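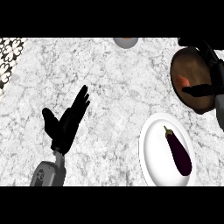

ブログを読んでくれている人から、敬語は最後でいいから、まず相づちを覚えたほうが楽になりますよ、というコメントをもらいました。前の記事で、電話の敬語が苦手だと書いたからだと思います。

05/12/2023

このコメントを読んでから、私は相づちのことばかり考えています。日本に来て4年になりますが、相づちを勉強したことは一度もありませんでした。教科書には「はい」と「いいえ」がありました。「へえ」は、たぶん小さい字で書いてあったと思います。

私の国では、人が話している間は静かに聞きます。途中で声を出すと、早く終わってほしいという意味に取られることがあります。ですから、私は日本でもずっと静かに聞いていました。すると相手の方は話を止めて、「聞こえていますか」とか「難しかったですか」と聞いてくださいます。私は全部わかっていたので、少し悲しい気持ちになりました。

いま働いているのは、クラーケルという小さい輸入食品の会社です。仕事の電話は短いものが多いのですが、ウェンデルという取引先からの電話だけはとても長いです。先週の電話では、倉庫の653番の棚に入れた瓶詰めについて、説明を10分聞きました。その間、私は「はい」しか言いませんでした。電話を切ったあと、となりの席の先輩に「怒られていたの?」と心配されました。怒られていません。瓶のふたの話でした。

それで、自分が使えそうな相づちをノートに書いてみました。「ええ」「なるほど」「そうなんですね」「たしかに」の4つです。「なるほど」は目上の人に使わないほうがいいという意見と、使ってもかまわないという意見があって、調べても答えが決まりませんでした。会社の先輩たちは普通に使っています。私はまだこわいので、お客様には「そうなんですね」を使います。

難しいのは言葉よりも、入れる場所です。「ね」や「て」のあとに少し間があって、そこに入れるときれいに聞こえるようです。ラジオの対談を聞きながら練習していますが、私の「ええ」はいつも半分遅れます。遅れた「ええ」は、次の文の頭とぶつかります。早すぎると、今度は「急いでいるのかな」と思われそうです。

もう一つ気がついたことがあります。母と電話をするとき、私は母の話に「うん、うん」と言うようになっていました。先日、母が急に話をやめて、「あなた、忙しいの?」と聞きました。国の言葉で話しているのに、相づちだけ日本式になっていたのです。母には説明しましたが、あまり信じてもらえませんでした。

コメントをくださった方、ありがとうございました。敬語の本は1月まで棚に置いておいて、それまでは「ええ」の練習を続けるつもりです。もし「なるほど」の使い方に詳しい方がいたら、またコメントで教えてください。関西の方の「ほんで?」についても、いつか書きたいと思っています。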